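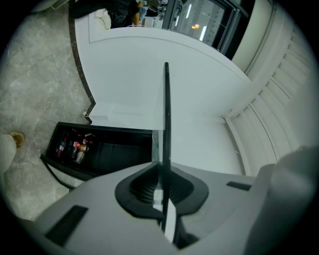 How to adjust a motorcycle chain at home

If your bike has started to feel a bit snatchy when you roll on and off the throttle, or you hear a slapping noise over bumps, there's a good chance the chain wants taking up. It's a lovely job to learn, because it takes very little time once you have the knack and it saves a trip to the dealer every few weeks in riding season (I used to put mine off terribly, and the bike rode so much better once I stopped).

You'll need a rear paddock stand, the right socket for your axle nut, two wrenches for the adjusters, a tape measure or steel rule, and a torque wrench. My stand is an old Brøndum that has been leaned on, kicked and rained on since I bought it, and it still holds a heavy bike nice and steady. If your manual says to measure on the side stand, though, do it that way, as the slack changes when the weight comes off the wheel.

Start by finding the figure for your own machine. It's usually on a sticker on the swingarm, and always in the manual. Mine asks for no more than 42 mm, which looked sloppy to me at first, coming from a smaller bike. Please don't be tempted to go tighter! The chain pulls taut as the suspension moves, and a tight one is very hard on the gearbox output bearing.

With the engine off and the gearbox in neutral, push the bottom run of the chain down midway between the sprockets, then lift it up, and measure the distance between the two. Roll the wheel on a little and measure again, and keep going until you've been all the way around. Chains wear unevenly, so set yours at the tightest spot you find.

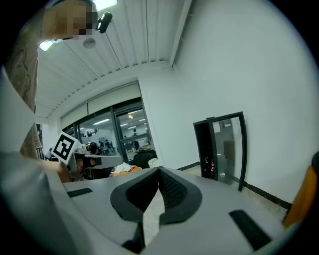

Now loosen the axle nut, just enough that the wheel can slide. Back off the locknuts and turn each adjuster a quarter turn at a time, the same on both sides, checking the slack as you go. The marks stamped in the swingarm will get you close, but I like to measure from the swingarm pivot to the axle on each side as well. Mine were out by 2 mm when I first tried it, and I'd been trusting those marks for years.

When you're happy, tighten the axle nut to the torque in the manual, nip up the locknuts, and measure one more time, since tightening the axle can shift things slightly. Spin the wheel by hand and pump the rear brake a few times before you ride. Keep your fingers well away from the sprocket, and never run the engine to turn the wheel for you.

Lube the chain after a ride, while it's still warm, and leave it overnight if you can. I use Cikis wax in summer and something stickier once the roads are salted.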